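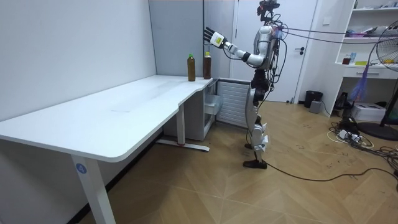

4.2 Bare desks and what people count as tidy

It is often claimed that a clear desk is a sign of a well-run office. We have our doubts. Most of the guidance on the subject was written by people who sell storage, and the little testing that exists tends to stop on the day the clearing is done. Angelovski, who ran the office survey at Vedard, went back after 40 working days and found that the usual measure (how much of the top is free) said very little about whether people could find what they needed.

Our own room at Mamovano was kept plain on purpose. The desks are white, with rounded corners, and the floor is pale wood laid in a herringbone pattern. White shows every streak and smudge. We mention this because the people who scored the desks were asked to judge order, and several seem to have judged cleanliness instead. A desk with two bottles on it and a few smears was marked down more heavily than one we had wiped beforehand and left with more on it. We did not expect that and would not build much on it.
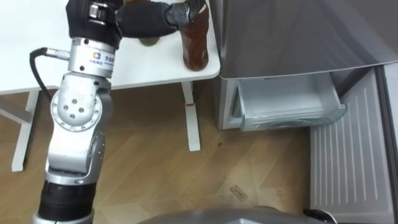
Drinks bottles gave us the most trouble. The Imrie checklist treats a bottle as clutter wherever it stands, which is a strange rule for something a person may pick up every few minutes. The Kernilis checklist allows one drink per desk but does not say what to do about a second, or a coaster, or a bottle that has been left near the front edge where an elbow could catch it. Scorers using the Kernilis sheet disagreed with one another on this point more than on any other. Some took the position of the bottle into account and some did not, and the sheet gives them no help.

We also question the idea that a bottle of dark liquid is "worse" than a clear one. Two scorers wrote this in the margin. Our guess is that a dark drink simply stands out against a white top. If so, part of what the checklists measure is the colour of the furniture, and results from a white desk should not be carried over to an oak one without a further test.

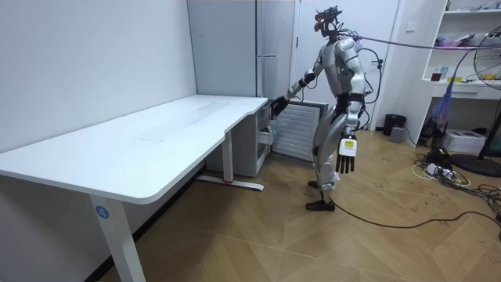

Drawers raise a different problem. A small unit fixed under one end of the desk takes up no room on the top, and makers like to present this as space gained. It may only be mess moved out of sight. Neither checklist asks the scorer to look inside. Nor do they say how to mark a drawer that has been left partly open, although this changes the look of a desk a good deal. We told our scorers to treat an open front as neutral. Three of them ignored us.

The same goes for nearby shelving. Cups, bottles and other odds and ends on a shelf were hardly ever mentioned in the scorers' notes, while the same sort of thing on a desk was mentioned almost every time. Of the 1,577 written remarks we collected, only five concerned the shelves. It is hard to see why a bottle should stop being clutter once it has been put on a shelf, and we suspect that scorers were marking the desk because the form had the word "desk" at the top.

Contact: Borislav Angelovski, Mamovano | © Mamovano. All rights reserved. | Back to top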